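About Monden

Monden sells mugs. We also sell a few bowls and one teapot that we keep meaning to drop, but mugs are most of the business and most of what we think about. If you came looking for a story about how the right cup will change your mornings, there are plenty of companies that will tell you one. We have read a lot of them and we don't believe much of it.

How we started

Everett Strickland opened Monden after eleven years of buying tableware for hotels and office cafeterias. In that job he sat through a great many sales presentations. He was told that a certain wall thickness brought out the fruit in a light roast. He was told that a certain curve was "good for focus." When he asked how anyone had found this out, the presenter usually went on to the next slide.

What he saw for himself was plainer. Handles broke where they met the body. Rims chipped in the dishwasher rack. Matte interiors looked fine in the catalog and were scratched gray by spoons before the year was out. He started keeping notes on returns, and the first Monden order was placed on the strength of those notes.

What we look for

A mug has to hold a drink, stand up on a table and let a person pick it up without burning their knuckles. A surprising number fail the third test. We want a handle with room in it for actual fingers, joined to the body at two solid points. We like a shape that is fuller in the middle than at the foot, mostly because people tell us it feels good to hold, and we're not going to claim more for it than that.

We prefer a white glazed interior. You can see whether it's clean. You can also see how much coffee is left, which sounds like a small thing until you've drunk the cold last inch of somebody else's cup in a meeting.

Colors are chosen by arguing. The red took us three rounds, and the first samples came out closer to ketchup. We settled on something duller and browner, and a few customers have written in to say they'd have liked the ketchup.

How we test

Every new model goes into daily use in our own office before it goes on the site. People drink from it, leave it on their desks, forget it in the sink and put it through an ordinary dishwasher. For the current Graleo shape we ran 134 wash cycles and used 47 mugs. Two of them chipped. We'd like to say that proves something, but 47 mugs is a small batch and our dishwasher is not your dishwasher. We publish the numbers anyway and you can make of them what you like.

The Brannigan, our larger shape, did worse on the same test and was withdrawn in October. It may come back with a thicker rim. It may not.

What we don't say

We don't call our mugs unbreakable. We don't say they keep coffee hot longer than other mugs, as we tried to measure it and the differences were too small to trust – a saucer on top did more than any change of shape. The words "artisan" and "heritage" don't appear in our listings. The mugs are made in a factory, by people who are good at it, and glazed in batches, so expect the color to vary a little from one order to the next.

We are also doubtful about sets. Most households we hear from already own too many cups. If you need one, buy one. There is no minimum order and the price per mug stays the same up to 100.

Where we are

Our office and stockroom are in the Preko building, on the second floor. We hold roughly 1093 pieces at any time, and when a color is gone it can be a while before the next batch. Visitors are welcome if they write first. Coffee is provided, and opinions about the handle will be written down.
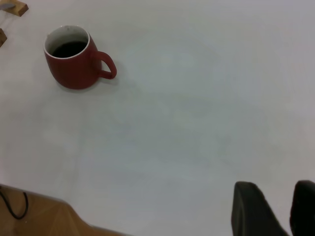
What looks like black coffee in a red mug with a white interior.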